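Lurkia side table, light finish

I bought the Lurkia table in June from the Driris shop, for 97 pounds. I wanted a pale wooden top, because my floor and shelves are already dark enough. Assembly took me one evening and 16 screws.
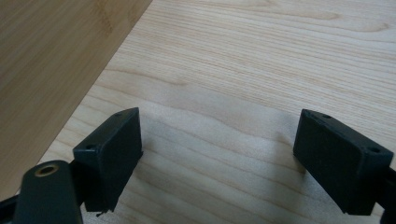

Page last changed: June, 15:20

The pale colour is very calm next to darker wood – for me this is the best point. The top marks easily from hot cups, so I use a mat. One leg was a little short, and Driris sent another without discussion. I would buy it again.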